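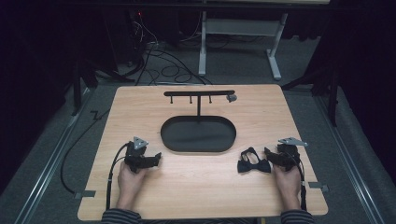 Care of light wood tabletops

Facilities has finished the August inspection of the shared tables at Valport. Of 163 tops checked, 19 need refinishing. Most of the damage is water rings and dulling from alcohol wipes.

Until the new coat is on, clean with a damp cotton cloth and a drop of dish soap, then dry along the grain. Do not use ammonia sprays, scouring pads or furniture polish with silicone. Silicone gets into small scratches and keeps a new finish from bonding. 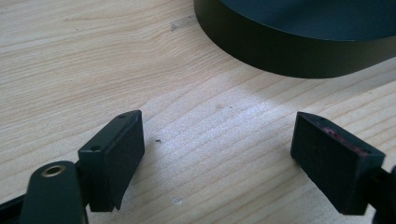 Refinishing will be done one floor at a time. Each top is sanded at 220 grit, wiped down, sanded again at 400 and given two thin coats of water-based satin. Allow a full day before light use and a week before anything heavy is left in one spot. Felt pads are in the supply room on the second floor.

Tops with lifted edges or open joints go to the Clodelach shop for repair and may be gone longer. Report new damage to Lanying Fu, extension 2193, with the table number from the underside of the top.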